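Property manager wanted, Penuneck office

Hi! I run Vurnura, a small rental agency, and I'm after a property manager to join us in April. I started this place at my kitchen table and we now look after 359 homes between Penuneck and Drulla, so my evenings have gone a bit missing and I'd love some help.

You'd take on your own set of rentals, mostly older units and a few townhouses. That means showings, leases, move-in inspections, chasing the plumber, and talking to tenants like they're people (because they are!). I'll hand things over bit by bit, and I'm only ever a desk away.
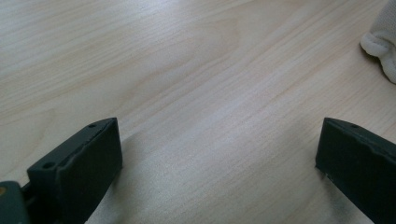

You'll need a full driver's licence and your own car, plus at least 2 years in rentals or something close to it. Hotel front desk or strata work counts in my book. We use Rusu for maintenance requests, and if you've never touched it that's fine, I can show you in an afternoon.

Hours are 9 to 5 with the odd early evening showing, and you take that time back whenever it suits. Parking's behind the building, and you get 22 days of paid leave plus your birthday.

To apply, send me your resumé and a few lines about the trickiest tenant or landlord you've dealt with (no names, please). Skip the formal cover letter, I'd much sooner hear how you talk. I read every one myself and I'll write back either way.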